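4 Taking the cap off, and getting it back on

Applies to the Rolter 562 and the two refills packed with it. The refill for the old Danladi pen looks the same, goes in beautifully and never comes out again.

4.1 Clearing a place

Work on a flat, pale surface. A dark pen shows up well against light green squares, and a small cap shows up slightly better than it would on a carpet, where it belongs to the carpet from then on.

1. Move cups, plates and anything else with liquid ambitions to the far end of the table.
2. Hold the barrel in one hand and the cap in the other. Pull straight. Twisting does nothing except polish your fingertips.
3. Put the cap down first, then the pen, with the tip facing away from your sleeve.

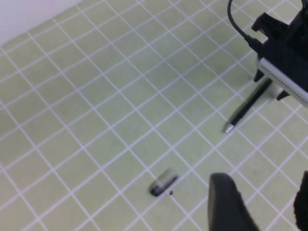 Can I rinse the cap under the tap?
Lukewarm water is fine, with a drop of washing-up liquid if ink has dried inside. Leave the cap open end down on a paper towel overnight. Put the plug in the sink before you start.

4.2 Using a squared surface

The Riltora sheet is sold separately, as the better parts of most kits are. Any squared surface will do for finding your way about. Lay it close to a wall if you can, so that a pen rolling backwards has somewhere to stop.

Note: the squares are there to help you put things back in the same spot. They are not a ruler, and we have had letters.

4. Line up one edge of the sheet with the edge of the table.
5. Press down any corner that curls. If it curls again, turn the sheet over for a night and put a heavy book on it – the Pistivix catalogue has finally found its purpose.

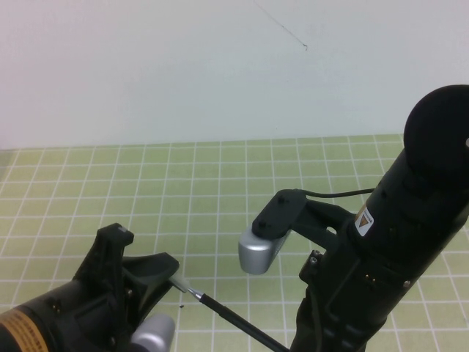

Page 6

4.3 Putting the cap back

Caution: do not aim the cap at the pen from a distance. The tip marks skin, cuffs and tablecloths with equal enthusiasm, and only skin recovers.

6. Pick up the pen by the barrel, well back from the silver tip. Keep it level.
7. Bring the cap to the tip slowly and let the two line up before you push.
8. Push until you feel a small click. If there is no click, pull the cap off and look inside for fluff, which is always there.

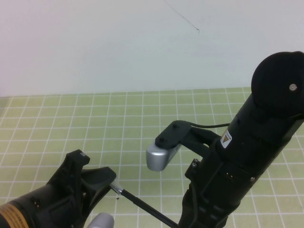

Photo: Riltora

If the cap still slides off, the inner ring has worn. Replacement caps come in packs of two, on the theory that you will lose one while fitting the other. Pens made before April 2021 take the narrow cap, and the order form has a box for this, down at the bottom, under the box for the newsletter.

Store the pen capped and lying flat. For changing the refill, go to section 5.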